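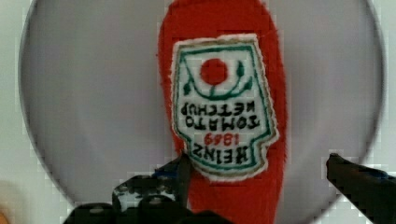

Page 1 of 4

Hillunley Makers Help > Robot arms > Grippers

Two-finger gripper keeps losing soft objects

I'm building a small arm at the Horkwood shared shop, with a Prurnholm gripper and a wrist camera. Hard parts are fine. Soft ones are not. My test object is a plush Heinz ketchup bottle. I send the gripper to the narrow end and close it. One finger gets to the fabric well before the other, the bottle tips over, and the grip closes on nothing much. Over 40 tries I got 4 clean picks. Closing speed is set to 500 in the Hviid controller. Is this a force problem or a position problem? 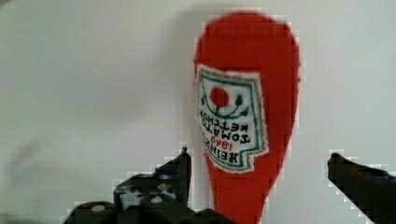

Wrist camera view, left finger close to the neck, right finger still wide.

3 answers

Answer 1 (accepted)
Position first. In both of your pictures the left finger is a lot nearer the plush than the right one. On a hard part you get away with that, the part slides over and centers itself. Felt drags and the toy leans instead. Find the middle of the red area in the camera view at the height where the fingertips meet, and move the wrist sideways until it lines up with the midpoint between the tips. Don't use the middle of the whole bottle – the wide end will pull your number off. Then drop the closing speed by half and try again.

Answer 2
Put rubber on the tips. Worked for me.

Answer 3
Agree with the first one. Also check your camera offset. Mine was still set for the old bracket and every pick was off to the same side. If you're on firmware 589 the offset goes back to zero after a restart, so write it down somewhere.

Comment from asker: offset was zero. Will redo it Tuesday and post the new count.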